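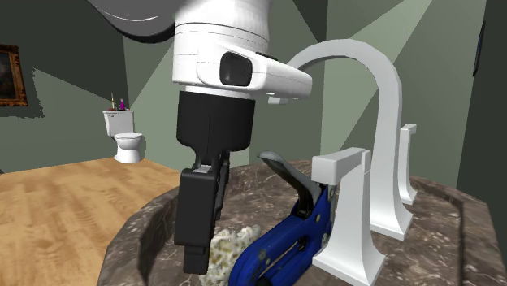
The Dusotance team

Welcome, and thank you for wandering over to the page that most people skip. We are Dusotance, a small software company in Belbridge, and we write the programs that help a robot arm work out what it is looking at, what it ought to pick up, and how to get its fingers there without knocking into the plumbing. We don't build arms and we have never wanted to. Other people are very good at that, and we are happy to spend our days on the part that runs on a computer.

There are 12 of us, spread over two floors above a shop that used to sell piano stools. We began with four people, one rented room and a shared love of motion planning, and for most of the first year we did nothing but help other teams fix code they had already written. It was good schooling. We saw the same troubles again and again: a planner that was wonderful on an empty table and lost its nerve the moment something tall stood in the way, or a vision model that knew every object by name as long as each one sat politely by itself. We kept notes, and after a while the notes started to look like a product.

That product is Ham, our planning and control package, and it's still what most people come to us for. Ham takes a goal, a model of the arm and its gripper, and whatever is known about the surroundings, and it looks for a path that gets the job done. When the surroundings change it looks again. It will also tell you, in ordinary sentences, why it turned a path down, and we are rather proud of that part. "The left finger would touch the faucet handle on the way down" is a message you can do something with. We spent a long time on those messages and we still argue over the wording at lunch (there is a running disagreement about whether a planner should ever say "sorry").

Brakska came later. It's our scene tool, and it lets you set up a rendered room, put an arm in it, scatter some objects, and run Ham through as many tries as you have patience for. You can move the lights, swap a grasp target, save a layout you like and send it to a colleague who will get exactly the same layout back. Everything in Brakska is logged, so that when a run goes badly you can step through it from the start and see what the planner believed at each point along the way. We use it every working day, and quite a few of its features are there because one of us got tired of doing something by hand.

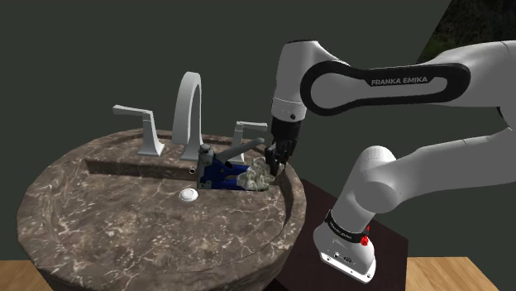 By the Dusotance team, Belbridge
July

We are very fond of our bathroom scenes, and visitors always ask about them, so let us tell you a little more. A sink is a lovely hard place for a planner! The floor of the basin is lower than the rim, so the gripper has to come down over an edge and keep its wrist and forearm clear while it does. Then there is the faucet, with its tall arched spout in the middle and a handle on either side, each with a lever sticking out into the space you would most like to use. Put a blue hand stapler in the basin with a rough, lumpy object right up against it, and you have given your software plenty to think about. Where does one thing stop and the other begin? Can the fingers fit down beside the lump, or should the arm come at it from another side? Is that thin gray piece the stapler's lever or a bit of the faucet behind it? We enjoy these questions more than is probably healthy.

The marble helps too, in its own annoying way. Brown stone with pale veins running all over it is a busy background, and a segmentation model that has grown up on plain surfaces can be led quite far astray by it. We keep 61 layouts in our regular test set, and the sinks are the ones we look at first on a Saturday morning, when the long run from the night before is ready and somebody has brought in rolls. If the sinks look good, the rolls taste better.

People ask why we put so much care into simulated rooms when the arms our customers own are made of metal and bolted to something. We think of the simulator as the place for being wrong cheaply. A bad grasp in Brakska costs a few seconds and a line in a log, and we can have thousands of them before breakfast. What we won't do is tell you that a clean run in a rendered sink means a clean run in yours. Friction is different, cameras are different, and a real cable will always find a way to hang where you didn't expect it. Every project we take on has time set aside for your own arm in your own room, with one of us on the line or on site while the first slow motions are tried.

As for how we work, a new project usually starts with a long conversation and a short list. We'd like to hear what the arm has to handle, what surrounds it, and what has gone wrong so far – the more embarrassing the story, the more useful it tends to be. After that we build a scene together in Brakska, usually within five working days, and you get to poke at it before anybody talks about a contract. Some folks find at that stage that their own planner is fine and only the collision shapes were sloppy. We are glad to say so, and we've made some good friends that way.

We teach a little as well. Students from the area come by to learn how to read a planner log, write a sensible cost function and set up a cluttered scene of their own, and several of their layouts have found a permanent home in our test set. If you would like to visit, write to the office and let us know what you're working on. The stairs are steep, the coffee is decent, and there is nearly always a run going on the big screen by the door that you are welcome to stand and watch.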